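February
By Wiremu Hoani, Masemetti Textile Use Group

4.2 Closure and Access in Soft Shoulder Bags

The second part of the study considered how the opening of a canvas bag behaves when the bag is set down on a flat surface. Unlike a box, a soft bag has no fixed rim. Its opening depends on the stiffness of the cloth, the weight of the flap, and the contents. In the Rollden household survey, 496 respondents described the bag they used most often, and 147 of them named a flap bag with a shoulder strap. Many reported that the flap had to be held back with one hand while the other reached inside.

Flap position was recorded in 4 states: closed, partly raised, fully folded back, and tucked under. The partly raised state proved the hardest to code. Two coders disagreed on it more often than on the other states combined, and the coding guide was revised after the first round.

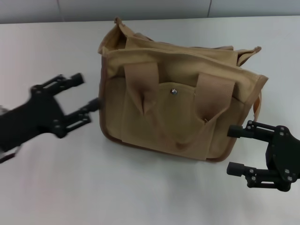
Figure 4. Khaki canvas shoulder bag on a white tabletop, flap partly raised. Brown piping follows the edges and seams.

Creasing along the upper rim was treated as a separate variable. Woven cloth that bunches at the opening narrows the space available to the hand, even where the flap itself offers little resistance. Piping was expected to reduce this effect by giving the edge a firmer line. The records support that expectation only in part, and the difference was small for bags carried empty.

Front pockets were coded by position and fastening. A single snap was the most common fastening in the Hamdan subset. Vertical straps across a pocket were noted where present, but their effect on access was not tested. A full set of 1404 coded entries is held with the Pistwood archive.

Related items
4.1 Selection of Bags
4.3 Shoulder Straps and Carrying Height
Coding Guide, Revised

Comments
Delia: Was waxed canvas coded separately? It holds a fold much longer.
R. Moss: The tucked-under state needs a figure too.
tomk: Table 3 link is broken for me.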